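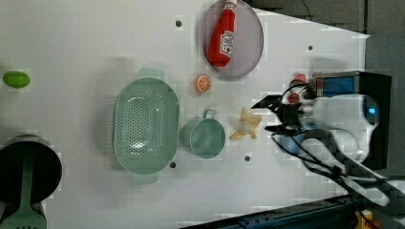
Slide 1: Ketchup, and other things we say we don't buy

Speaker notes, spring supplier evening. Janaka Paul
Print this page | E-mail this page
Last updated: 11/11/22

Let the ketchup sit on the screen while people find chairs. It's a toy bottle on a toy plate and everyone will still know what it is from the back row. Don't explain. Say good evening, thank Marisa Mancuso for the room and for the sandwiches, which I'm told are all egg.

Opening line: "I've spent my working life asking people what they eat, and they've spent it lying to me very politely."

Slide 2: The diary study

Households kept a food diary for one month, March. We also asked them to keep their receipts in an envelope. 500 envelopes went out and 418 came back, one of them containing a parking ticket and a very nice note.

In the diaries, people ate salad. They ate it at lunch and again at dinner, sometimes with seeds. In the envelopes they ate frozen waffles. PAUSE HERE. Oona says I rush this bit and she's right, I rushed it in rehearsal and again in the car.

Don't call them liars a second time. The word was funny once. What I want to get across is that the diary gets filled in at night, by a tired person who remembers the day the way they'd like it to have gone. I do the same with my running.

Slide 3: Condiments

Ketchup hardly shows up in the diaries. People wrote down "eggs" and "fries" and left it there. When we phoned 20 of them afterward and asked about sauces, they were surprised anyone would count that as food. One man told me ketchup was "more of a utility." I've thought about him a lot.

If Telmo Segura is in the audience he will want to talk about mustard. Tell him mustard is on slide 6. (There is no mustard on slide 6. Cut to questions before he notices.)

Slide 4: The shelf in the door

Ask for a show of hands: who has a jar in the refrigerator door older than their phone? Put my own hand up first. Mine is a Vedari mango pickle I bought for a recipe that needed a teaspoon.

Main point of the slide, say it slowly: the jar was bought for one dinner. The shopper was cooking for the person they planned to be that night. Sellers of small jars have done well out of that person, and I would like them to admit it over drinks.

Skip the pie chart if we're past the half hour. The colors came out wrong anyway and "never opened" is the same green as "don't know."

Slide 5: What we'd ask differently

- Ask what's in the trash before asking what was for dinner.
- Stop using the word "typical." People hear it as "ideal."
- Ask about Sunday-type cooking and leftovers on separate pages. We had them on one page and got 98 entries that just said "same."
- Give people a box marked "I'd rather not say." Araceli fought for this one, I fought against it, and it turned out to be the most useful box on the form. Give her the credit out loud, she'll be in the second row.

Slide 6: Thanks and questions

Thank Flumora for paying for the envelopes. Thank Oona Lahtinen for opening them.

Likely questions:

Was the sample big enough? Big enough for waffles. For anything regional, no, and we don't claim it.

Do children's diaries look different? Yes, they're far more accurate. A seven-year-old will write "ketchup" as a meal and underline it.

Can we have the data? Summary tables only. Send them to Araceli, and please spell her name right.

Laptop adapter is in the side pocket of the brown bag. Bring it home this time.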